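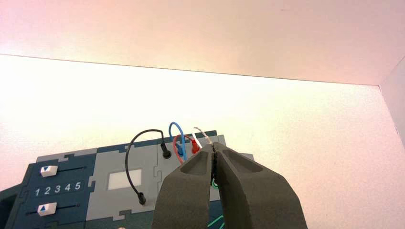

An electronics trainer board with interlocking panels in navy and grey.

Stedia returns to pewter with the Arthur set

Sep 7, 2018

Stedia has added a mounted knight to its Larklow line of display figures, the first in the series to be cast in pewter since the resin range took over. Arthur stands on a stepped base and is limited to 1,000 numbered pieces.

The figure is built from nearly 40 separate castings. Horse and rider are poured in different molds, then pinned at the saddle, so the join sits under the hem of the surcoat. Mail is cut into the master by hand and holds its depth well at the elbows, where earlier Larklow figures went soft.

Two finishes are offered. The plain version is polished on the raised areas and left dark in the folds. The painted version uses thin enamel coats on the shield and harness only - the face stays bare metal.

The sword is a separate part and fits the right hand with a friction peg. It is thin at the guard and should be inserted straight, without twisting.

The Poldale shop will take orders for both finishes. Shipping begins in April.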